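# A Basket Full of Trouble

The first thing I learned at Farthorpe is that the hard part of a robot's day is somebody else's idea of tidying up. You and I can dump the contents of a toy shelf into a basket and call it done. Ask an arm to take those toys back out, one at a time, and pop each one through a hole in a box, and you have a problem that keeps grown adults at their desks well past dinner.

I came to the Landano lab's open day in February expecting something sleek: glass, spotlights, maybe a robot pouring coffee. I got a green table, a wire basket and three boxes with holes in their lids, and I loved it. I stayed four hours. My parking was good for two.

Jae-in Chae met me at the door with a cup of tea in each hand. She leads the sorting project, which goes by the name Bulis, and she has the cheerful patience of a person who has picked a great many rubber balls up off the floor. Before anything moved, she wanted me to look at the basket.

"Tell me which one you'd pick up first," she said.

I chose the baseball. Easy! It's round and white, and it was sitting near the front corner.

"Sure. Now tell me what you'd pick up last."

That one took me longer. There's a waffle-weave cloth hanging over the rim, and a polka-dot one crumpled up in the back, and a little tiger peering out of the heap. There are spiky rubber balls that look as if they would grab onto everything around them. I finally said the mint-green cloth, and Chae nodded as if I'd passed something.
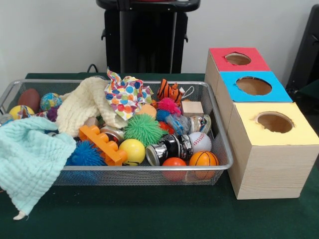
## Why the toys?

Every item in the basket was chosen to be annoying in its own way, and Chae will happily tell you how. A smooth ball gives two fingers very little to hold, so a grip that is slightly off center can send it rolling. A spiky one squashes, and the spikes make it hard to say where the ball stops and the air starts. Shiny metal throws back whatever light is in the room. Clear plastic is worse, because a camera may look straight through it and report on whatever is underneath.

Then there is cloth. Cloth has no fixed shape at all. Pick up a towel by the middle and it becomes a different object from the one you saw a second ago, and if a block was resting in the folds, you now have a towel and a flying block.

The team has a shelf of 309 items to draw from, bought mostly from dollar stores and school suppliers, and the baskets are filled by hand. I asked whether there was a system. There is a spreadsheet, but the last step is to tip everything in and leave it where it lands. Chae is strict about this. Early on, she told me, people would nudge things into nicer positions without noticing they were doing it. A plush toy would get turned face up, or a cloth would be smoothed out a little. The robot did wonderfully on those baskets and terribly on everyone else's.

## The arm goes in

The arm is red and black and a good deal shinier than I'd imagined. It comes down over the basket with its elbow high, like a heron that has noticed a fish, and the two black fingers point straight into the pile. I caught myself leaning forward. 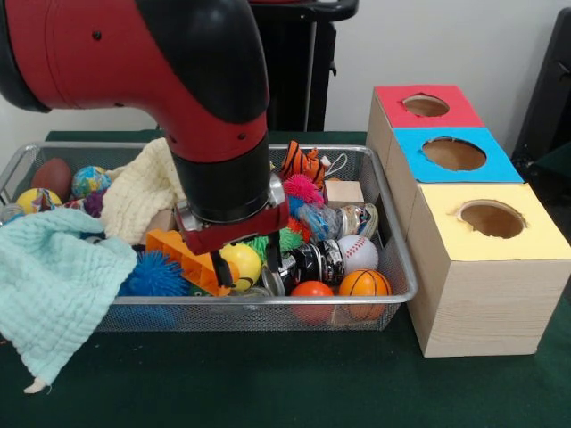
What I hadn't expected was how much of the drama happens in the spaces between things. To get hold of a ball, the fingers have to go down on either side of it, and in a full basket there is already something on either side of it. So every grasp starts with a choice about which neighbor to bother. Brush against a plush toy and it gives way. Press on a metal canister and it may push back, or roll, or shove the whole front row into the rim. People solve this with a wiggle of the fingertips and never think about it. The Bulis software has to work out a path for each finger, and it works out 200 of them before settling on one.

"Most of those are bad," Chae said, with what I can only call affection. "Some are really funny. It'll suggest going in through the side of the basket."

The woman next to me, a retired dental hygienist with two grandsons in tow, said it reminded her of working on back molars. Chae got out a notebook and wrote that down.

The boys had questions too, and better ones than mine. The younger wanted to know if the robot had a favorite. The older asked whether it knew the tiger was a tiger. Chae got down to his height to answer. It has a label for the tiger, she told him, and it has a pretty good idea of the tiger's outline when the tiger is lying on top. Bury everything except one striped ear and it starts to guess. He thought that over and announced that he would guess too.

## Three lids, three holes

Let me say a word for the boxes, which got far less attention from the crowd than the arm did. They're plain light-wood things with colored tops, one red, one blue and one yellow, and each top has a round hole in it. The blue one's hole is bigger. The team could have used open bins, and for the first year they did.

The trouble with an open bin is that it forgives you. Let go anywhere over it and you score. A hole makes you finish the job, so the arm has to know how it's holding the thing as well as that it's holding it. A block gripped by one corner can hang at an angle that won't go through. A cloth will drape itself across the lid and sit there, technically delivered.

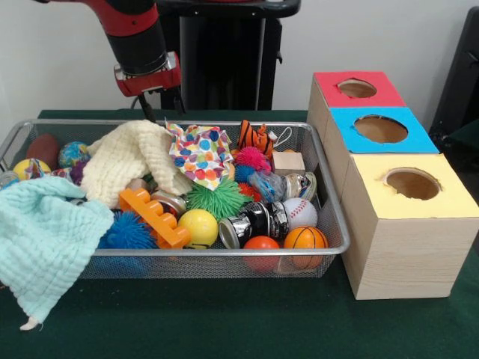

Chae keeps a running total of the picks made since the boxes arrived, and on the day I visited the team was closing in on 1000. She was refreshingly plain about the results. Balls go well. Blocks go well if the corners behave. Cloth is "a personality test," and I took that to refer to the staff.

She was just as plain about speed. A four-year-old with a cracker in one hand would beat this robot every time, and she said so to a room that included several four-year-olds. What she wants is an arm that can meet a mess it has never met before and make a sensible start on it. If you can manage that with toys, she thinks, you can begin to talk about returned packages, or donated clothes, or the mixed boxes that come into a thrift store's back room. A small firm called Tanasarn, which runs a toy-lending service, has already asked for a trial. Their returns come back in exactly this state, apparently, only stickier.

## The view from over the table

After lunch a few of us crowded in behind Chae's laptop to see the table from directly overhead. It's a strange and lovely way to meet a thing you've been staring at all morning. The boxes turn into flat colored shapes with dark circles in them, the basket becomes a patchwork, and all your sense of what is piled on what simply drains away.

The picture comes with depth, meaning that each point also carries a distance, and that is how the software gets the piles back. It's patchy, though. Around the edges of the tables and the arm there are ragged black speckles where the depth reading drops out and the computer has nothing to go on.

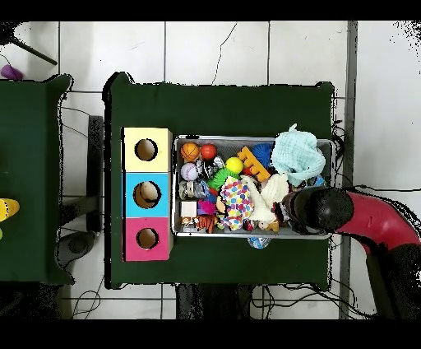
I asked how you plan a move with holes in your eyesight. Chae's answer was that you do it all the time: reach into the back of a cupboard for the paprika and you're working from a glimpse, a memory and whatever your fingertips report. The arm gets the glimpse. Memory is this year's project. One of her students is trying to have the software hang on to what it saw a few picks ago, so that a ball hidden under a cloth doesn't stop existing the moment the cloth flops over it.

I could have listened to that for another hour — the student had brought sketches, and one of them was on a pizza box — but by then the boys wanted another look at the arm and I wanted one too. We went back and stood at the rope with 40 other people, all of us quietly picking our next object. I went with the baseball again. The older boy said I had no imagination and put his money on the orange brick.

*The Landano lab at Farthorpe holds its open day each February. Admission is free, and children are welcome with an adult. Bring change for the parking meter.*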